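Week six with the robotics club

Posted August 23, 2019

I said I would write more often once the summer session started, and then I didn't. We are now six weeks in, so this covers a lot at once.

The club chose a kitchen task this year. Neema Ogola wanted dishes, Bheki Potgieter wanted cooking, and we ended up with some of both. The two arms share one table and have to stay out of each other's way, which takes up most of our time. Awuor Shemweta wrote the first version of the turn-taking code. It is 435 lines long and she wants to throw half of it away.
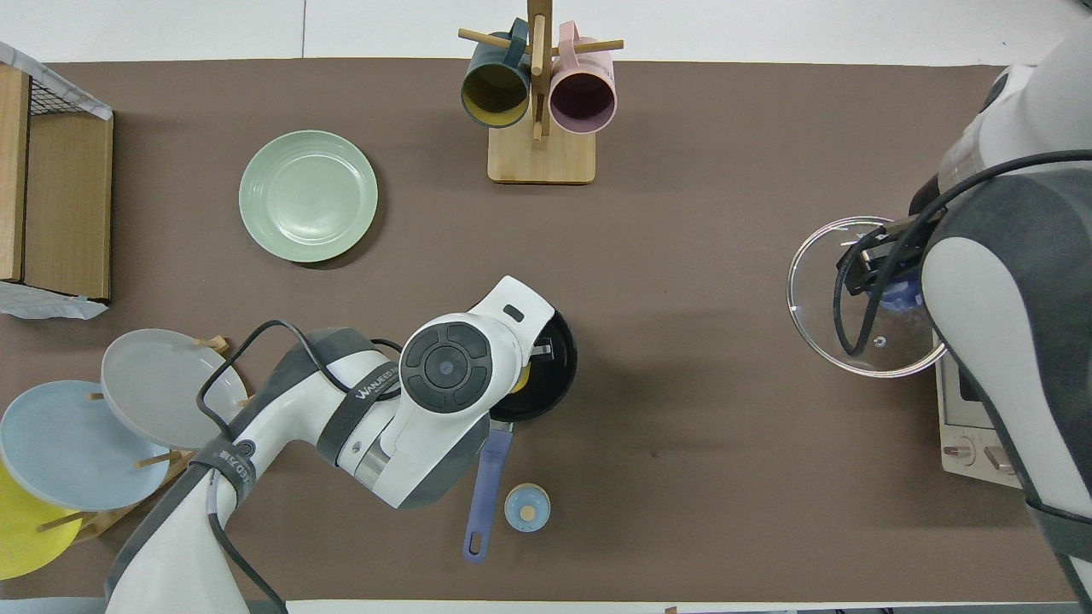 Photo: Idrisa Mfinanga

The pan and its glass lid are the part everyone argues about. Left arm on the pan, right arm on the lid. Bheki thinks the lid should wait until the other gripper is fully clear -- I think that costs us too many seconds. We have 10 minutes per run under the club rules, and the plates and the mugs on the tree have to fit in there too.

We keep a log of every run in a shared sheet named Brurkora, after Naomi Mwakyusa's old team. The goal is 200 logged runs before the October meet. I am behind on filling in my notes column and have been told so.

Next up is the spice jar. It is small and has a lid with a cork-colored center, and Neema has been trying different grip widths for it. She also wants to redo the table layout. I would like to leave it alone until the meet, but we vote on it at the next session.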